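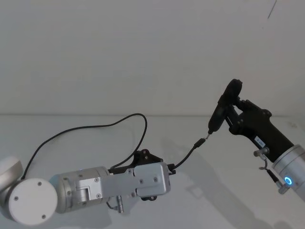

Hanne Lappalainen wrote on Apr 7, 2026:

> I still think the approach should be planned for one arm only. If the device side holds still, the planner has a fixed target and the cable side does all the moving. With both arms free you have two sets of joint errors adding up right at the tip, and I can't tell from your log which arm the correction was meant for.
>
> Also, what happens to the rest of the cable? Pultberg treats the plug as a rigid body fixed to the left gripper. The loop behind it isn't in the collision model at all, as far as I can see.
>
> Could you post the part of the config that sets the hand-over between the planner and the servo loop? I have the Grundia defaults here and my runs don't look like yours.

Thanks, Hanne. I'll take these in a different order.

The hand-over is in `approach.yaml`, and you're right that it differs from the defaults. Mine reads:

```
approach:
 moving_arm: both
 servo_start_mm: 2
 pose_timeout_ms: 400
 on_timeout: hold
```

The default for `on_timeout` is `continue`, and I'd guess that explains most of the difference between your runs and mine. With `continue`, the servo loop carries on with the last plug pose it was given. With `hold`, both arms stop where they are until perception sends a new one. It makes the last part of the approach slow and a bit jerky, but the tip doesn't wander off while the estimate is stale.

On one arm or two, I've come round to your view for the final approach. I'd still like both arms to move while they are coming together, so that neither ends up stretched out at the edge of its reach. After that the device side can be frozen. I've put this on a branch called `freeze-right`. The change is small: once the distance drops below a threshold, the right arm's command is latched and every correction goes to the left. The log now has a column saying which arm each correction was sent to, so that question should go away too.

One thing to watch if you try the branch. The latch is on the command and doesn't look at the measured position, so if the controller hasn't settled, the arm will still creep a little. Ottmar's patch for Salminen adds a settle check, and I'd like to have that in before we merge.
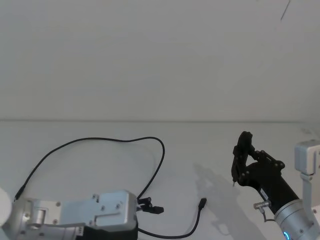 Ginonstead Manipulation List, Vol. 2, Issue 114

The cable is the harder question. No, the loop isn't in the collision model. I tried it as a chain of short capsules and planning time went up so much that I took it out again. What I have now is a keep-out region: perception segments whatever is dark and thin on the tabletop, fits a hull to it, and the planner keeps the elbow and wrist out of that hull with a margin.

It has two known faults.

- The shadow of the right arm sometimes gets included in the segment. It's soft and grey where the cable is black, so a stricter threshold mostly removes it, but then thin stretches of cable go missing as well.
- The plug connector is part of the same segment when the cable is lying free, and the planner then refuses to go near the one thing it's supposed to grasp. I cut a small hole in the hull at the estimated plug pose. It's ugly, and if the pose is wrong the hole is in the wrong place.

For the second one I'd welcome a better idea. I wondered about labelling the plug separately and only building the hull from what's left, but the plug and the cable are the same colour and the boundary jumps from one update to the next. The ticket is 658 if anyone wants to add to it.

Pick-up also needs an orientation, by the way. A plug that points away from the left gripper can be grasped well enough, but the wrist then has to turn a long way before the approach can start, and the loop gets dragged along with it. At present the grasp scorer knows nothing about that. I'd add a cost for the wrist rotation still to come — even a crude one would do.

Hanne, could you run your set again with `on_timeout: hold` and everything else left at the defaults? If your corrections then look like mine, we can leave the servo gains alone. I won't touch the hull code until May, so anyone who wants to take the shadow problem before then is welcome to it.

Ottmar Kettler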